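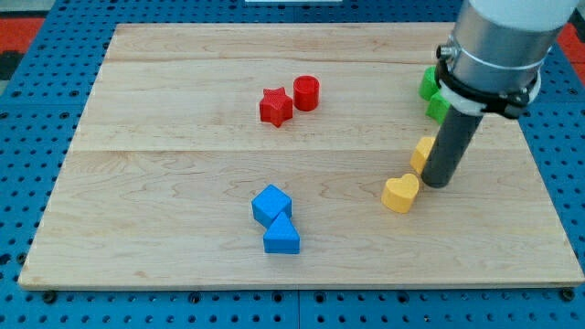 Setting Up and Running a Shape Block Activity

Jetcombe Learning Resource Service
Guidance for settings, playgroups and family centres
Page last reviewed: Tuesday, June 23, 2026

Purpose of this page

This page sets out how to prepare, run and put away a shape block activity for children aged three to six. It applies to the block sets lent by the Service and may also be followed by settings that use their own blocks. Staff who are new to the activity should read the whole page before the first session. Staff who have run it before may wish to go directly to the section on sorting tasks, which has been rewritten.

The activity takes between fifteen and thirty minutes. It may be offered to one child or to a small group. Groups larger than four should be divided, as children at the back tend to lose sight of the board and begin to take blocks away from it.

What you will need

A flat board with a plain or lightly grained surface. Wood is preferred.
A set of plastic shape blocks in strong colours, including at least one star.
A shallow tray or lidded box for the blocks.
A soft cloth and a bowl of warm water with a little washing-up liquid.
Plain paper and a thick pencil, for the drawing-round task.

Boards lent by the Service measure 500 mm by 370 mm. A smaller board may be used with a single child, but blocks will be close together and the sorting tasks become harder to follow. A patterned tablecloth should not be used in place of a board. Children who are still learning to pick out an outline find it difficult to do so against a busy background.

Preparing the board

1. Clear the table fully. Pencils, cups and paper left at the side will be drawn into the game.

2. Wipe the board with a dry cloth and run a hand along every edge. If a splinter or raised grain can be felt, rub it down with fine sandpaper and wipe again. A board with an open crack should be withdrawn and returned to the Service.

3. Check the joins. Many of our boards are made up of planks set side by side. The seams should be level to the touch. A step between two planks will cause upright blocks to rock, and children will take this to be a fault in their own building.

4. Place the board so that its long side faces the children. Press down on each corner in turn. If the board tips or slides, put a piece of non-slip matting beneath it or fix it in position at the front corners. 

5. Check the light. A lamp or window directly behind the adult will throw the adult's shadow across the board. Sit to one side.

Checking the blocks

Each block should be looked at before every session. Moulded blocks rarely need attention beyond cleaning. Printed blocks need a little more care. The fine ridges left by the printing process are normal and many children enjoy running a fingernail over them, but the points of stars and the corners of triangles can be sharp when new. Dull them with two or three strokes of fine sandpaper. Do not use a knife.

Any block small enough to fit wholly inside a choke tester must be removed from the set if children under three may be present, including younger brothers and sisters at family sessions. A cracked block should be thrown away. It should not be glued.

Laying out

Scatter the blocks loosely over the board, with space between them for small fingers. They should not be placed in rows or grouped by colour at this stage. An orderly layout suggests to the child that the work has been done and that the blocks should be left alone.

Allow two blocks of the same colour but different shape to lie close together. This is useful later, when the adult wishes to find out whether a child is sorting by colour or by shape. Turn one or two pieces at a slight angle so that no point or side is exactly level with the edge of the board. Children who know a star only with one point at the top benefit from meeting it tilted.

Seven or more blocks are suitable for most groups. For a child who is unsettled or very young, begin with three and bring out the remainder as interest grows.

Opening the session

Give the children time to handle the blocks before any task is set. Five minutes is usually sufficient. The adult should sit at the same height as the children and should handle a block as well, without speaking at length. Naming may begin once a child holds a block out or asks what it is.

Use everyday names and keep to them. "Star", "circle" and "square" are acceptable for solid blocks at this age. The words "prism" and "cylinder" may be introduced to older children who already use the simpler names with confidence. Where two adults share a group, they should agree the names beforehand.

Sorting tasks

The tasks below are listed in order of difficulty. It is not necessary to complete all of them in one session.

Find one like mine. The adult holds up a block and asks the child to point to another of the same colour. Repeat with a different colour. If there is no match on the board, the child should be encouraged to say so.

Colour homes. Each child chooses a part of the board as the home for one colour. Where the board has visible seams, these make good boundary lines and nothing need be drawn or taped.

Points and no points. Ask the children to move every block with a point or corner to one side and every block without to the other. Expect some discussion over blocks with rounded corners. Either answer may be accepted if the child can show why.

Same colour, different shape. Choose two blocks of one colour and ask how they differ. Children who answer that they are the same are attending to colour. Guide a finger round the outline of each and ask again. Do not correct the first answer.

Which one has gone? Cover the board with a cloth, remove one block and take the cloth away. Begin with no more than four blocks. Children of five and over may take the adult's part.

Drawing round. Place a block on paper and hold it still while the child draws round it, then change places. Stars are difficult, as the pencil must turn into each inner corner. Offer a square or circle first.

Children who do not wish to take part

A child who prefers to build, line up or simply hold the blocks should be allowed to do so. Useful observations can be made from this and should be entered on the session sheet in the usual way. Please do not remove blocks from a child's hands in order to complete a task with the rest of the group.

Throwing should be dealt with calmly by reducing the number of blocks on the board. If it continues, close the activity for that child and offer it again on another day.

Clearing away

Give notice two minutes before the end. Children should return the blocks to the tray themselves, one colour or one shape at a time, as the adult calls. This is part of the activity and should not be hurried.

Wash plastic blocks in warm, not hot, water. Printed blocks in particular may soften and lose their shape in a dishwasher. Use a soft toothbrush along the ridges, rinse, and leave the blocks on a towel until fully dry before the lid is put on the box.

The board should be wiped with a damp cloth and dried at once. It must not be soaked. Store it flat, or upright on its long edge, away from radiators. Once a term, apply a thin coat of food-safe oil, leave it overnight and buff off any that remains.

Borrowing a set

Sets may be collected from the Jetcombe and Bromcombe stores. The standard loan is one half term. Sets required for August playschemes should be requested early. Missing blocks should be reported when the set is returned, and no charge is made for the first replacement.

Questions about this guidance should be addressed to Tatiana Kollár, Early Years Resources, at the Bromcombe store.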